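I'm looking for a civil engineer who likes mud. Okay, the official title is Project Engineer, Waterfront and Drainage, and there's a proper salary band and dental and all that, but if you don't like mud we should find out early and save each other a phone call.

I'm Fiachra Ó Briain, and I run the waterfront group at Cronin. We're a small civil firm in Trulusville, and most of what my group does is the stuff that sits half in the water and half out of it: bulkheads, outfalls, boat ramps, small bridges, the occasional pump station. There are 12 of us in the office and you'd be the fourth person on my team. I'm writing this ad myself because the last one read like a tax form and we got two applications, one of them from a guy who wanted to sell us toner.

## What you'd be working on

The big one is the Rolow Canal bulkhead replacement. The existing wall is timber, it's tired, and the parish wants it replaced in steel sheet pile, in phases, so the businesses along the north bank can keep their access the whole way through. We're at 60 percent plans on the first phase. You'd pick up the drainage tie-ins, which means figuring out what to do with 42 outfalls, several of which appear on no drawing I've ever found. I have walked that bank with a flashlight and a can of marking paint more evenings than my wife would like.

You'd also be the day-to-day contact for Droleo, the contractor on our ferry landing job. They're good people and they build what's drawn, so the drawings had better be right. Expect questions by text at 6:30 in the morning. Answering "let me check and call you back" is completely fine. Guessing isn't.
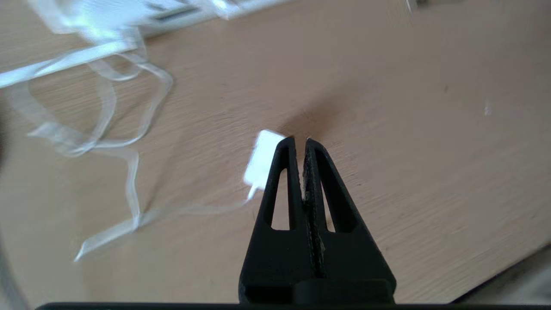
After that it's a mix. We've got a couple of culvert replacements coming up, a boat ramp that has been about to start for longer than I care to admit, and a steady trickle of inspections. I try to keep everybody on no more than 3 jobs at a time, and I mostly manage it. There was a stretch this summer when I didn't, and I'd tell you about it in the interview if you asked.

## A normal week

You'll be in the office more than you're outside, I should be upfront about that. Call it a couple of days in the field when something's under construction, and less in the quiet months. Office days start whenever you like before nine. Field days start when the tide says so, and if that's ugly you go home early, no paperwork, just tell me.

We do our plan reviews on paper, all of us at one table with red pens. I know, I know. But I've caught more bad elevations that way than I ever have on a screen, and the junior folks get to hear the senior folks argue about weep holes (this is more fun than it sounds, or maybe I need to get out more).

## What I need from you

- A bachelor's degree in civil engineering
- At least 3 years of design work after graduation, with some of it in drainage, marine or geotechnical
- Your EI certificate, with the PE either done or on the way
- Comfort with Civil 3D and some kind of hydraulic modeling software
- A driver's license, and the ability to climb down a ladder and back up again
- Writing that a contractor can follow on a phone in bright sun

Sheet pile design experience would make me very happy, but I can teach that. Same with permitting. If you've spent time on the contractor's side of the fence, please say so in big letters, I'd love to have somebody who has had to build off a bad set of plans.

If you've got most of that list and not all of it, write to me anyway. My best hire ever was missing two of the things I'd asked for and didn't tell me until she'd been here a month.

## What you get

Salary is $78,000 to $94,000 depending on experience and whether you're licensed. Overtime is paid, straight time, every hour, including the drive. Health and dental from your first day, a 401(k) with a match, and 3 weeks of vacation to start, plus the week between Christmas and New Year's when we lock the door. We pay for the PE exam, the review course and your boots. A truck is available for site visits, though you'll have to move my waders off the seat.

I can help with moving costs if you're coming from out of state. Trulusville is small and it's humid and the rent is still reasonable. There's good fishing and one very good bakery.

We can't do fully remote for this one. One day a week from home is fine once you've settled in, more if a kid is sick or the roof's being fixed or whatever life is doing.

## How to apply

Send me a resume and a page or less about a job that went sideways and what you did next. Skip the cover letter, and please don't send me your whole portfolio. A single plan sheet you're proud of is plenty, with your client's name blanked out if it needs to be.

I'll read everything that comes in myself and you'll get an answer from me either way. If we both like the sound of it, there's a phone call of half an hour or so, then a visit: you'd meet the team, sit in on a red pen session, and walk a piece of the canal with me. We pay your travel for that. There's no test and no panel.

I'm starting phone calls in the second week of November and I'd like somebody at the desk early in the new year, though I'll wait for the right person if you've got a project to close out first. Questions before you apply are welcome. Call the Cronin front desk and ask for me, and if I'm out on the bank leave your number and I'll ring you back that evening.

Fiachra

Posted Mon 31 October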